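Textiles for Interiors, Unit 4: Pile, Nap and Why Your Red Looks Wrong
Notes to go with the April reading

Right, these are the notes I promised, typed up from my own scribbles, so forgive the odd leap. If you missed the session, read the section on direction twice and then go and stroke a cushion.

Pile and nap are not the same thing

I know, I know, the shops use the words as if they were. In this unit we'll keep them apart. Pile is made with extra yarn. Loops or tufts stand up from a ground cloth, and they may be left as loops (terry towelling) or cut (velvet, most plush). Nap is raised afterwards. You take an ordinary woven or knitted cloth and brush it until the ends of the fibres lift out of the yarn, and that gives you flannel, brushed cotton and the fuzzy inside of a sweatshirt.

The confusing bit is that people also say "nap" for the way a surface lies, whichever method made it. So a pattern will say "with nap" and mean cut everything facing the same way, even when the cloth is a velvet. I'll say "lie" when I mean direction. Please do the same in your coursework, it makes my marking much quicker!

Direction and colour

Fibres that stand up a little and lean one way catch light differently depending on where you are. Look into the ends and the colour seems deep and rich. Look along the sides of the fibres and you get more light bounced back at you, so it seems paler. Same dye, same cloth, two colours. Turn one curtain upside down next to its partner and your client will ring you, I promise.

Red is a good one for practising on. A single piece can run from a bright, full red to something close to crimson, and you have to train yourself to ask whether you're looking at the dye or at the light.

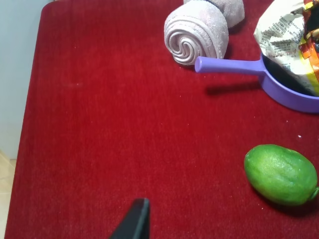 Fig. 4.2. Red cloth with a short, slightly brushed nap. Compare the centre with the top edge.

When you match a sample, then, do it flat, do it with the lie running the same way as the finished job, and do it in the room where the thing is going to live. Kamran Mousavi, who taught me upholstery, used to carry his swatches up and down the client's stairs until everybody was thoroughly fed up, and I never once saw him order the wrong shade.

Finding the lie

Run your palm along the cloth both ways. One way feels smooth and the other drags slightly. Mark the smooth direction on the back with a chalk arrow before you cut anything at all. If the surface is so short that you can't feel it, fold a corner over so the two directions sit side by side and look at them from a low angle. Still can't tell? Ask someone else to look. I get it wrong in the evenings when I'm tired.

For chairs, the usual habit is to run the lie down the back and then forward over the seat. For curtains, it's a choice, and you should write down which choice you made.

Rub counts

We ran out of time on this, so briefly. The number on the label tells you how much rubbing a sample took before it showed wear. The Plernley plain we passed round is rated at over 3,000, which is very low, fine for a scatter cushion and hopeless for a sofa. Don't read the figure as years of use. It says nothing about cats, sunshine or gravy.

For next time

Read the Jafarzadeh chapter (that's Kourosh Jafarzadeh, the green book, pages 60 to 147) and skip the section on carpet for now. Bring two scraps of brushed or pile cloth, each with an arrow on the back. The remnant bin at Vahidi is usually good for these, and Nevitz will post you small pieces if you ask nicely. I'll bring the lamp and the spare chalk.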